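2020年1月

手持夹爪改到第三版，总算能连着用一下午了，记一下改动。

第一版是九月在 Clondarham 的共用车间里做的，连杆太软，扳机一扣到底，两个指尖就往外翻，夹薄东西全靠运气。第二版把连杆加厚，整体重了不少，单手拿一会儿手腕就酸。现在这版称下来297克，能接受。

臂还是黑色的，每条臂四颗银色圆头螺丝做转轴。上一版的问题出在孔上：孔打大了一点，用几天就晃，夹爪闭合时两边对不齐。这次先打小孔，再用铰刀慢慢扩，螺丝拧到底后退四分之一圈，点一点螺纹胶。胶别点多，渗进转轴里就得全拆，我拆过一次。

指垫换成了蓝色橡胶的，从 Tuson 买的整张料，自己裁。原来那种硬垫夹塑料包装老打滑。裁的时候刀要新，边上有毛刺的话，两片合拢会留缝。粘之前用砂纸把背面打毛，压一晚上。

走线也改了。线以前从臂外侧走，碰到桶沿就挂住，现在收到手柄后面，用扎带固定两处。扎带头记得剪平，我手上已经划了一道。

试夹是在家里做的，拿卧室的东西练：包装纸、零食袋、小钢碗、手机壳，都摊在床上，往纸篓里放或者再夹出来。软的纸团最好夹，扁平的手机壳最难，要先从边上撬起来一点。小钢碗得夹粉色的手柄，夹碗边会转。

记录程序沿用 Saarela 那套，开合角度每次上电要重新归零，忘了归零的话数据整段都得扔。这个月一共录了141段，有一部分就是这么没的。

还没解决的：扳机回弹偏慢，弹簧可能要换硬一号；左边指垫下沿有一点翘，先不管它。图纸等弹簧定下来再传，现在的文件里孔位还是旧的，别照着做。 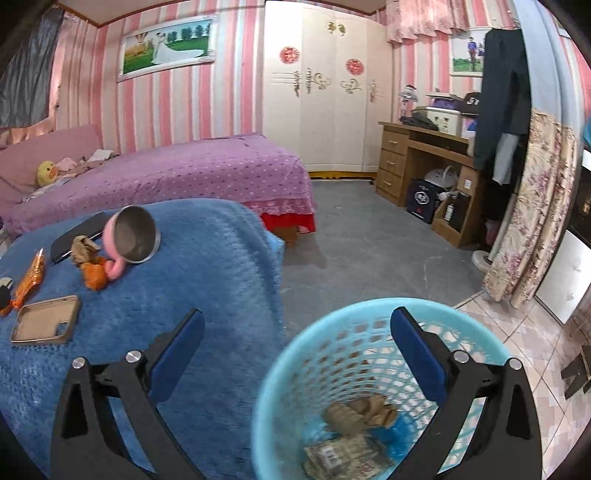
第三版夹爪，下面是试夹用的浅蓝色纸篓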